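Reading time: 2 min

Notes on a niello lid

The Gallport sale in November had one lot I wanted, a small silver box with a niello lid. It is catalogued as 785 in my own list. The lid measures 37 mm across and carries a border of running leaves around a plain oval. The black fill is worn along the hinge side, and the engraved channels there show bare silver.

I cleaned it on Tuesday with distilled water and a soft brush. No polish -- Stesto paste is fine on flat silver but it rounds the edges of the inlay. 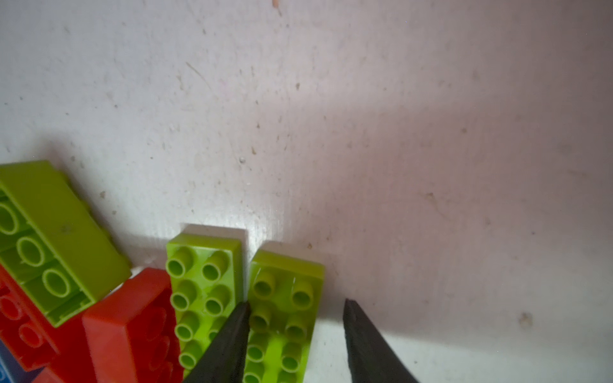 Depth of cut is the main thing I look for in niello. Shallow channels lose their fill early, and a later owner often has them packed with black wax, which is softer and scratches brown under a needle. Light from one side is enough to find the repairs. On this lid the oval border is original and the 12 leaves nearest the clasp are wax.

The Hellik handbook dates this leaf pattern by the number of veins. I don't find that reliable.

4 comments | 12 shares

Recent posts
Hinge pins on the Setiawan box
Wax or niello: the needle test
Storing small silver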